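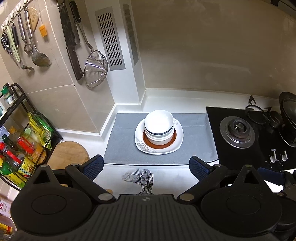 2 min read

Progress Report to the Drernow Fund: Comparison of Hand-Held Grippers for Kitchen Tasks
Reporting period ending November
Prepared by Danuta Marciniak, Project Lead

Summary

Work during this period moved from bench trials to home kitchens. The project is comparing three finger designs on a hand-held gripper, with stacked dishes as the main test task. Two of the designs have completed the full set of trials. The third, supplied by Skondik, arrived later than planned and has been through bench trials only.

Work completed

The team carried out 36 recorded sessions. Each session asks the operator to lift the top bowl from a stack, set it down beside the stack, and return it. The stacks mix bowls with round and square plates, and are placed on a soft mat on the counter, close to the stove in most of the kitchens visited.

The blue fabric-covered finger tips held bowl rims more securely than the bare molded tips used in the spring. Operators reported fewer slips on glazed surfaces. Flat plates remain difficult — the tips are too thick to pass under a plate that sits directly on another one. Harriet Abernathy has drafted a thinner tip, and the Geditz workshop has agreed to cut the first set.

Fitzgerald Marchetti reviewed the wrist camera recordings. With the fingers open, both tips stay in view as the operator approaches the stack. Glare from white dishes was a problem in the brighter kitchens, and exposure is now fixed before each session.

Issues and changes to plan

The fabric covers wear at the seam and must be replaced after roughly 3 days of use. This cost was not in the original budget and has been met from the travel line. Counter space was tighter than expected in several homes, so the placement target has been moved closer to the stack.

Next period

Home trials of the Skondik fingers will begin once Shoshana Oyelaran has signed off on the mounting plate. The thinner tips will be tested on plates alone. A request to extend the equipment loan from Mbeki has been sent to Reginald Mahmoud, and a reply is pending.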